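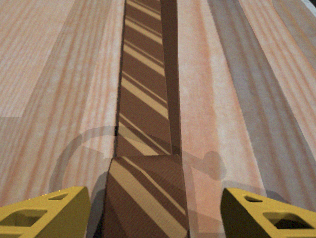 ## Skornano on a wooden tabletop: worth it or snake oil?

**lcordeiro**

My brother-in-law swears by Skornano, the "ceramic nano" wood coating in the little silver bottle. It costs three times what I pay for a can of Jeda hardwax oil and covers less. The label says it survives 3000 wipe cycles. Wiped with what? A feather? I emailed Skanemell, who distribute it, and got back a PDF with the same number in a bigger font.

I have a table to redo and I'd like to hear from people who have lived with this stuff for longer than a weekend. Please don't link me to the demo where the guy pours red wine on it and wipes it off four seconds later. My bare kitchen shelf can pass that test.

**knotweed_kyle**

Used it on two desks. Water beads up great. Hot mugs leave rings same as anything else. I wouldn't call it snake oil but I wouldn't buy it again at that price.

**hsueh_convert**

Sorry, I disagree with Kyle. I did a dining table with it last winter and there isn't one ring on it, with two teenagers in the house. Did you let it cure? The instructions say 12 days before anything hot touches the surface, and everybody skips that part.

**knotweed_kyle**

I waited two weeks on the second one. Same rings.

**lcordeiro**

Twelve days without a table, so that's another cost they leave off the front of the bottle. Where am I supposed to put the thing? The garage is 40-something degrees in January and the spare room has carpet I don't want to drip on.
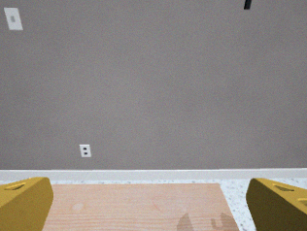 And another thing that bugs me is the sanding advice. The PDF says to stop at 200 grit, then the troubleshooting page blames "insufficient surface preparation" for every single problem. Patchy sheen? You under-sanded. Won't absorb? You over-sanded. A product that can't be at fault isn't telling me much.

**Marlstone**

To be fair, that's most finishing advice. Sand pine too fine and it does take less oil. I don't love Skanemell's marketing either, but that part is sound.

What wood is it? That matters more than the brand. Softwood dents right through any coating, and no bottle is going to change that.

**lcordeiro**

Pine, I was told. I have my doubts about that too, the seller said a lot of things. Light colored, one or two knots.

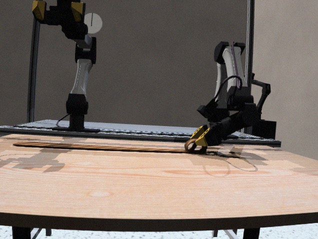

I'm leaning toward plain Jeda again. I know how it fails. It goes dull where your elbows sit, you rub on another coat, you're done before lunch. With Skornano I'd have to strip the whole top to fix one spot, if I'm reading the PDF right.

**hsueh_convert**

You don't strip it, you scuff it and recoat. Page six.

**lcordeiro**

Page six says "consult your dealer." I'm looking at it right now.

**hsueh_convert**

Huh. Mine has the scuff instructions. Maybe they changed the PDF. My other favorite is the Hsueh soap finish, by the way, which is cheap and you can patch it with a rag. It needs redoing more often, though.

**Marlstone**

Soap finish on a table with kids? Brave. I gave up on mine after one spaghetti dinner.

**hsueh_convert**

Mine's on a bench. I wouldn't eat off it.

**lcordeiro**

Okay, I bought the smallest bottle of Skornano and did a side by side on scrap with Jeda. My results are under this.

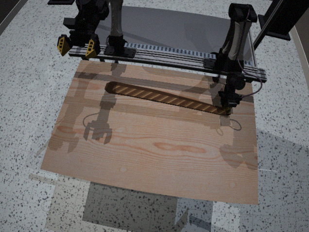
*Last edited by Laurinda Cordeiro, 9:40 pm. Fixed the part about the mug.*

Two coats each, same sanding, full cure. Coffee left overnight: both marked, Jeda a little worse. Hot mug for ten minutes: a ring on both, and I couldn't pick the expensive one with the labels covered. Neither could my husband. Olive oil: no mark on either. Fingernail: dents in both, as Marlstone said.

One test by one person, so take it for what it is. But I'm not paying triple for slightly less coffee stain.

**knotweed_kyle**

Matches what I got on the desks. Did the Skornano side feel plasticky to you? Mine did after a month or so.

**lcordeiro**

A bit slick. I'll check it again in a month. The table's getting Jeda.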